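**Call for participants: election observers and one paid coordinator, Omberg district**

We need people to sit in polling stations and write down what they see. The work is dull for most of the day, and anyone who tells you otherwise is recruiting for a party.

The Flaltomer Election Watch is a small, nonpartisan group. We covered the March municipal vote in Omberg with too few people and too many opinions. Afterward both main camps quoted our report, each leaving out the half it disliked. We are trying again for the council runoff, with a shorter form and stricter rules about who fills it in.
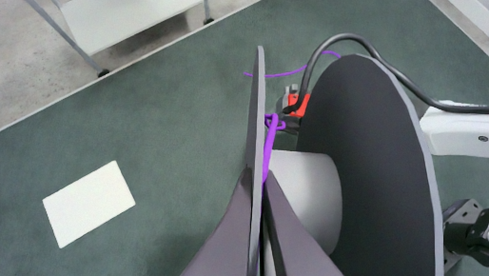 The district has 30 polling stations. We will not reach all of them, and we won't pretend in the final report that we did. Stations in Arruda come first. The March count there was read aloud at the door, then posted with a different total, and the explanation we got from the district office was one sentence long. It may well have been a copying mistake. We would like somebody standing in the room next time.

**What observers do**

- Arrive before the doors open and stay until the count sheet is signed
- Note the opening time, the seal numbers and who is present
- Record police or candidates' relatives inside the voting area, with the time
- Copy the posted result by hand and phone it in

Observers don't argue with poll workers, advise voters or post anything online until the report is out. If you have strong feelings about the outcome, fine, most people do. If you can't keep them off the form for one day, please don't apply.

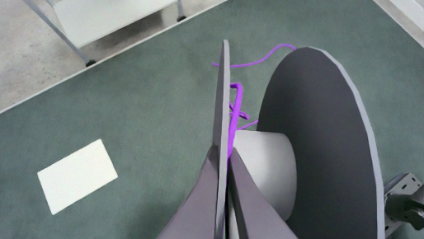 **Nhyira Osei**
Field coordinator, Flaltomer Election Watch

I read every application myself, and I'm not easily moved by cover letters. "Passionate about democracy" appears in most of them. I would sooner know whether you have ever kept a log, worked a night shift, or been shouted at by someone in an official vest without shouting back.

You don't need a degree. You do need to be 18 or older, live in the district or be able to get there before dawn, and hold no party post. Former candidates may apply, but they will be placed outside the ward where they ran. We check.

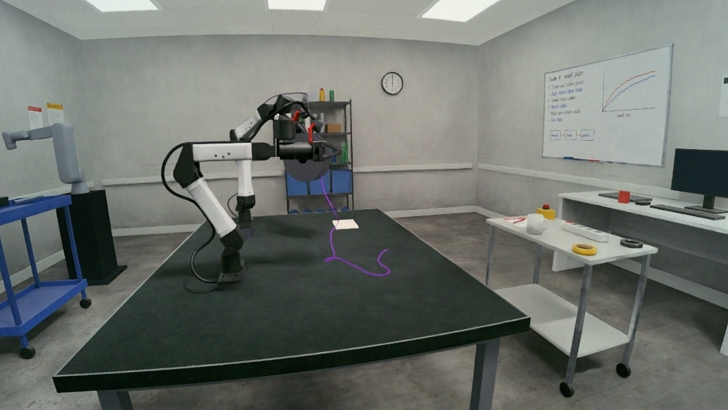 The count is where we lose good observers. They have been up since before dawn, the room is stuffy, and somebody says the numbers will be the same if you go home now. Maybe they will. What we want from you at that hour is a plain sheet of paper, about as exciting as the small white one lying on the table under that robot arm's gripper, with the result copied onto it and your signature at the bottom. A phone snapshot is welcome as a backup. It doesn't replace the sheet, whatever the Premau app people promised us in March.

**The paid post**

We are also hiring one coordinator for Arruda, on a 3-month contract. The pay is 600 a month, before tax, which is low, and I won't dress it up as a learning opportunity. You would assign shifts, check forms as they come in and call people who have gone quiet. After March we had 1376 separate entries to sort, many of them in handwriting I still can't read. Patience with that sort of thing counts for more than contacts in the capital. 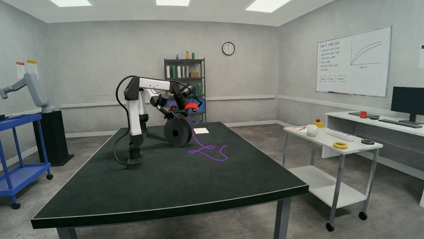

Unpaid observers get lunch, bus fare and one evening of training. The training is required even if you've observed elsewhere. Several experienced people skipped it last time and came back with blank seal numbers.

**How to apply**

Send one page to the Flaltomer office in Omberg, by mail or in person. Include your address, any party membership in the past few years, and the name of one person who isn't related to you and will pick up the phone. Say whether you want the observer role, the coordinator post or either one.

We'll answer everyone, though the answer may be short.

Posted 12 June 2024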